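Speaker notes: Phishing and fake invoices
Prutlow office, October 20, 2023

Slide 1. Say hello, ask people to put questions in the chat. Talk runs 19 minutes, then open floor.

Slide 2. What happened in June. The Trillach mail filter caught 978 messages with bad attachments. Of those, 967 were the same fake Farkier invoice. Pause here. The other 11 were mixed, mostly password reset pages.

Slide 3. How the fake looked. Real logo, real street address, wrong reply address. The attachment was a zip file with a script inside. Opening the zip does nothing -- running the script installs the malware.
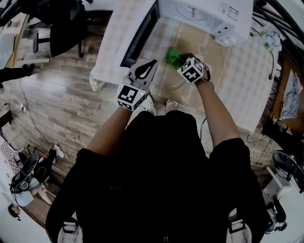 Slide 4: Two hand-held grippers, one with something green in its jaws.

Slide 5. What to do if you clicked. Unplug the network cable or turn off wifi. Leave the computer on. Call the help desk from a phone. Do not forward the message to a coworker to ask if it is real.

Slide 6. Backups. Araya now keeps nightly copies of all shared folders. It does not cover the desktop or downloads folder, and people keep missing this. Limit is 200 GB per team.

Slide 7. Show the report button in the mail program. Do it live if the connection holds. Then questions.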